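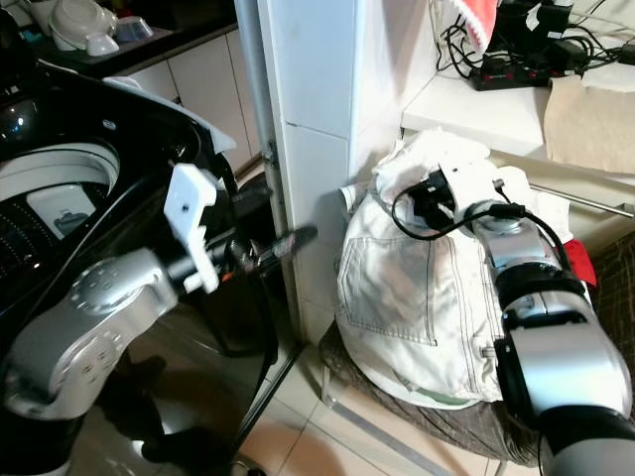
The Cuver two-arm kit comes with a laundry routine already loaded, but it won't run well until you have set up the spot where it will work. Plan on an afternoon for the first setup. The routine is simple on paper: pick up a garment from a pile, carry it to a top-loading washer, let go, and repeat. Put the pile on one side and the machine on the other, so each arm has its own side to cover. A low cushioned stool makes a good stand for the clothes, with the washer lid already up and the right gripper able to press down into the pile from above. Heavy items such as jeans can sit on top. The kit does not open lids in its current version, so raise yours before you start.

What you need

The Cuver kit with both arms mounted
The white grippers or the black grippers, or one of each
The hex key from the parts bag
A top-loading washer
A stool or low bench that does not slide
A few old clothes you don't mind snagging

Step 1. Place the base

Put the base where both the stool and the washer can be reached without the arms going fully straight. An arm that is stretched out all the way loses lifting strength and will drop wet denim. Lock the casters. On smooth tile, use the rubber feet as well, or the base will creep a little every time an arm comes down on the pile.

Step 2. Check the cables

Each arm has a black cable that runs along the outside. Move the arm by hand through its whole range with the power off. The cable should form an easy loop at the wrist and never pull tight. If it does, loosen the nearest clip, feed a little more cable through, and tighten the clip again.

Keep chargers and power strips away from the work area. I had a sock sleeve catch on a phone charger during testing and the arm pulled the whole thing down.

Step 3. Set the pile height

Open the setup app and choose Laundry, then Pile Height. Lower the gripper until it just touches the top garment and press Save. The default is 295 mm from the base plate. That was too low for my stool, and the first few grabs pushed the clothes off the side. Save a new height whenever you change stools.

Step 4. Set the drop point

Choose Drop Point and guide the other arm over the open drum. Stop well above the rim. The app asks for a clearance number and accepts 3 or more, in inches. I use 4, which leaves room for a pant leg to hang down without dragging on the edge.

Step 5. Run the slow test

Start with a single T-shirt at the slowest speed. Stand by the stop button. If the gripper closes on air, go back to Step 3. If it picks up the shirt and lets go too early, raise the grip force one notch at a time.

After that, try jeans, then a mixed pile. Thin fabric bunches up under the gripper, and the kit will often take two pieces at once. There is a setting called Single Item that shakes the garment before carrying it. It helps with shirts. It did nothing for socks.

Care and parts

The gripper pads are sold by Borkowska and are rated for 1000 grabs. Mine started to slip at almost that number. Wipe them with a damp cloth after each load, as lint makes them slick. Riku Oda at the Cuver help desk told me to stay away from fabric softener sheets near the pads, and the slipping did get better when I moved the box.

The app was updated on 4th April and the Drop Point screen moved under Advanced. If your printed guide shows it on the main page, follow the steps here instead. The rest of the menus are the same.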